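Section 2: Setting up your Alasen marble top

Your new top has come a long way from the Zerkero workshop in Skiltville, and the next part is fun! Marble weighs a lot, though, so read this whole section before you lift anything. The largest size weighs 275 pounds.

Before you start
1. Check that the base is level in both directions. Turn the feet until the bubble sits in the middle.
2. Wipe the support rails and let them dry.
3. Stick one felt pad at each corner, then one halfway along each long side.

Caution: Carry the top on its edge, like a window. Stone carried flat can crack under its own weight.

4. Clear away keys, rings and loose steel parts. Polished marble scratches more easily than you'd think.

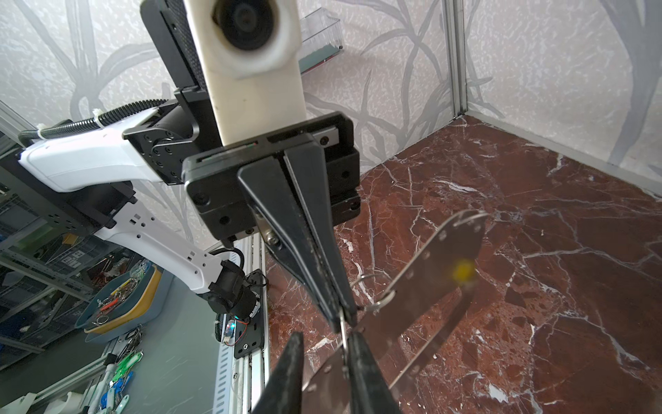 Steel plate with key ring

Placing the top
5. Stand the top on its long edge against the pads and lower it slowly. Keep your fingers out from under it!
6. Slide it until the overhang matches on every side.
7. Press down on each corner. If it rocks, lift and add a thin pad.

Note: Veins run differently in every slab, so try turning the top end for end before you settle. It can change the whole look of a room.
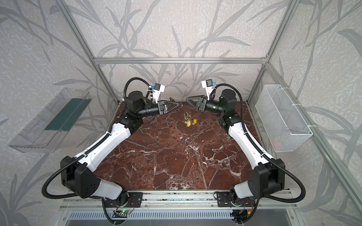

Sealing
8. Spread a thin coat of Ung stone sealer with a soft cloth, working in small overlapping circles.
9. Wait 10 minutes, then buff off whatever is left on the surface. Dark stone comes up beautifully at this stage.
10. Leave the top bare overnight. Keep wine, lemon juice and vinegar off it for 7 days.

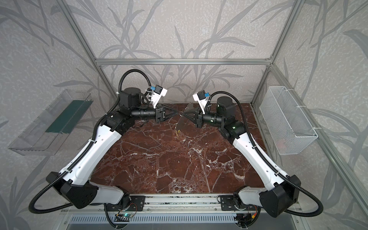
Dark red-brown marble with white and pale pink veins

Note: Seal again each April, or sooner if water drops stop beading.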